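4. Cost of the garment-handling station

Before comparing quotes we set out what the station has to do and what it needs around it (Figure 1).

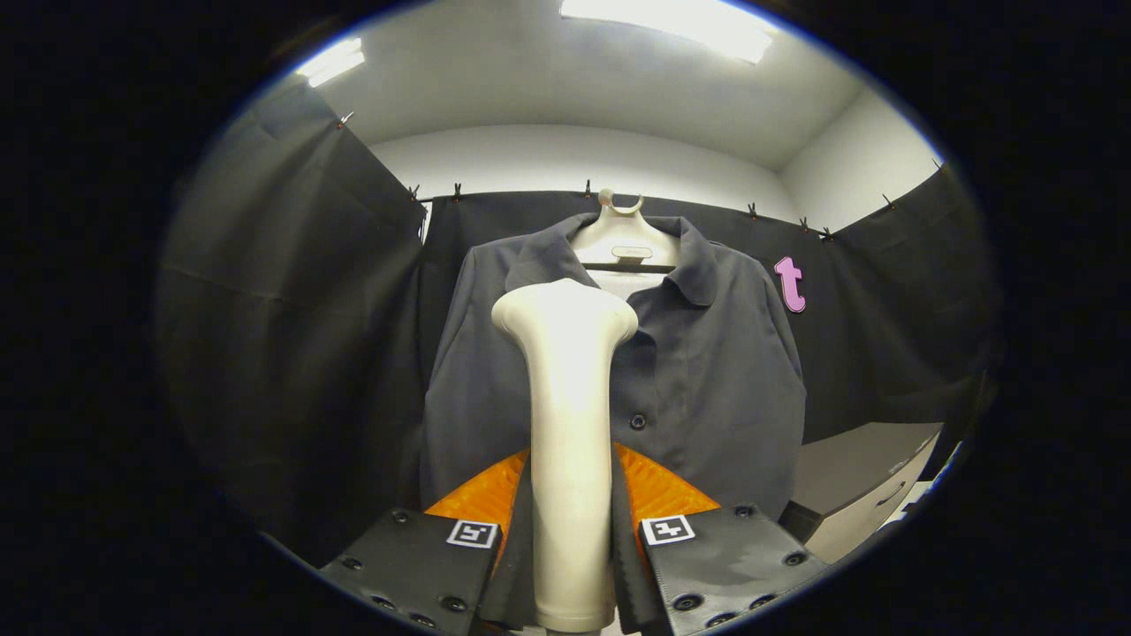 Figure 1. Jacket on a white hanger behind the gripper fingers, with black curtains on three sides.

4.1 What the quotes leave out

Minine and Sarkel both priced the job as a gripper plus a year of support. Neither listed curtains, rails, clips, hangers or spare finger pads, and neither allowed for the hours spent putting garments back between trials. We think these items decide whether a small laboratory can afford the work at all. Our own ledger to 18 Mar 2022 shows 1,303 euros spent on fittings of this kind, against 293 in the original plan.

The saving claimed by Olelel rests on a pad life of 10 months. We were given no test data for that figure and have not used it. Two sets of pads a year is our planning value – a cautious one, and open to correction.

4.2 Buying in stages

Kimaro offers a discount on a full order placed before July. We doubt it is worth taking. A jacket with a collar and a button is a harder item than the folded towels used in most sales trials, and success on one says little about the other. We would buy a single gripper first, run it on hanging garments only, and hold back the rest of the budget until the failure rate is known. The discount would be lost, but so would the risk of owning several tools that cannot do the job.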